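The one-box rule, and why I don't believe in it

21 June 2022

Emese Lakatos lent me a book in May. She had finished with it, she said, and passed it over with the look people have when they've recently given away a fondue set. It is one of those slim tidying books, 111 pages with a great deal of white space, and its whole argument is that any table, shelf or drawer can be put right with one box. You choose the box, you put in what matters, and whatever is left over goes out of the house.

I read it in an evening. Then I read it again, suspecting I had missed the part where the author deals with cables. I hadn't.

My trouble with the one-box rule starts with the word "matters". Very little on our big table matters. A drawstring bag doesn't matter until you go to the coast and want something to put sandy shoes in. A roll of tape matters for nine minutes a year. The book would have me hold each thing and ask if it has earned its place, and I tried this with a stapler and felt a fool.

The second trouble is the box itself. The author recommends a plain one, in a "calm" colour, and there is a list of suppliers at the back with Tondberg at the top. I looked them up. Nearly £12 for a cardboard box with a lid, plus postage! We had a perfectly good red one in the cupboard, from a present, and I have yet to hear an argument for why a phone charger would be happier in beige.

Vilmos Vida, who shares the table and therefore gets a vote, was for doing it properly or leaving it alone. He is usually for leaving it alone. We settled on an afternoon, with the red box in the middle, soft things in a heap in front and everything awkward towards the back. The book says to do soft things last because they are "emotional". I did them first, on the grounds that they take up the most room.

I'll give the method this much – getting everything out on one surface does make you look at it. I had forgotten the fabric flower completely. I had also forgotten how many things in this house are bags whose job is to hold other bags. Vilmos wanted to know whether a bag counted as a thing or as storage, and the book has no view on that either. I went through the index twice.

Where I part company with it altogether is the claim that you will feel lighter by the halfway point. We got to the halfway point and I felt that I wanted my tea. The table looked worse than when we had begun, and I'm told this is part of the process, which seems a convenient thing for a process to say.
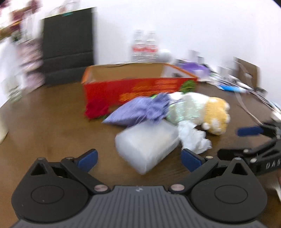

The big table mid-sort, red box open, soft things in front of it.

The plush toy was the first real disagreement. By the rule it goes in the box or it goes out, and it is not a small toy in terms of cardboard. Put it in and there's no room for much else. I said the shelf. Vilmos said the shelf was cheating, and he was right by the book, so I closed the book.

Cables I have put in an old envelope marked CABLES, a system I invented in 2 seconds and for which I charge nothing. The lidded plastic container I'm keeping, for buttons. The box has gone back in the cupboard with a few bits in it, and the rest has been found homes of the ordinary sort, meaning drawers.

Emese has asked for her book back, as her sister in Clustham wants to try it. I've left a slip of paper in at the chapter on drawers, with a question on it about batteries.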